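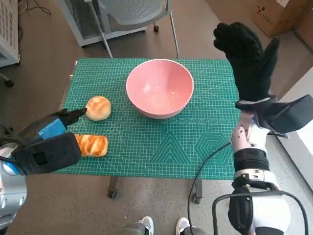
Bun, pastry and bowl on the practice table, Arnbridge.

I have worked at the Hosum bakery for 11 years, most of them at the packing end, and since November I spend my mornings beside a robot with two arms. Several readers asked me how it is, so I will try to write it down properly.

Our packing line sends out 344 trays on a normal day. The work is simple to explain and hard on the shoulders: take a bun, put it in its place, take the next one. The management bought the system from Sistero, and seven of us were asked if we want to learn it. I said yes mainly from curiosity, and a little from fear, I must admit.

We practise on a small table with a green mat, away from the line. One arm has a gripper and the other one has a hand with five fingers in a black glove. The task is to bring bread to a pink bowl. For a person this is nothing. For the machine every pastry is a new problem, because a round bun and a long soft roll don't want to be held in the same way. I never thought about how hard I press a bun before I had to explain it to an engineer.
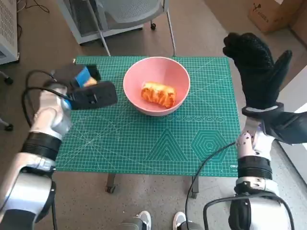
What changed for us? First, the talk. On the line it was too loud for talking, but at the practice table we discuss all the time, and the people from the office come down and listen. My colleague from the night shift says she has spoken more with them this winter than in all the years before.

Second, the worry. There are 70 people in our building and many of them ask me if they will still have their place next year. I can't answer this. We have a paper from the management which says that no contract ends because of the robot, and the union at our sister bakery in Eide got the same paper. I have read it many times. It is a good paper, but it is valid for two years only.

My shoulder is better, this I can say for sure. I also miss the line a bit - the speed of it, and going home with an empty head. Next month we start with the seeded rolls, and I have already told the engineers that the seeds will go everywhere.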